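Jaw by Jaw: Flovum Puts Two Needle-Driver Grippers on the Bench

The test bay at Flovum runs on a fixed schedule in July. Each gripper is mounted, zeroed, driven through 267 open-close cycles without load, and only then allowed near tissue. Hilde Hermans, who heads the bench program, wants cable stretch out of the way before any suturing data is logged.

Two designs are under comparison. The Ellell uses long, narrow jaws with fine serrations. The Drada has shorter jaws and a coarser pattern, which holds a needle well but tends to fray thread. Both run on the same Van Leeuwen controller, with grip force capped at 8 newtons and wrist speed limited in software.

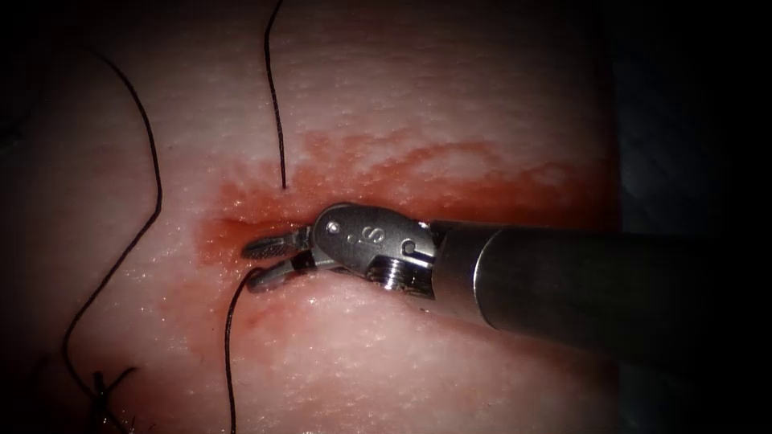 Serrated jaws, slightly open, at the right-hand end of the incision. Black suture strands lie across the tissue.

Thread handling separated the two more clearly than grip force did. Over 788 logged grasps, the Ellell slipped 4 times, each time with the wrist near its pitch limit. The Drada slipped less but cut into the strand often enough that Hermans stopped its run early and had the jaw edges reground.

Backlash remains a problem for both. Wrist position is computed from motor encoders, so slack in the cable shows up as an error at the tip that the controller cannot see. "The camera catches it before the encoders do," Hermans says. Her group now compares tip position in the video against the commanded path after every run.

The reground Drada goes back on the arm next, at the same force cap and with the same thread.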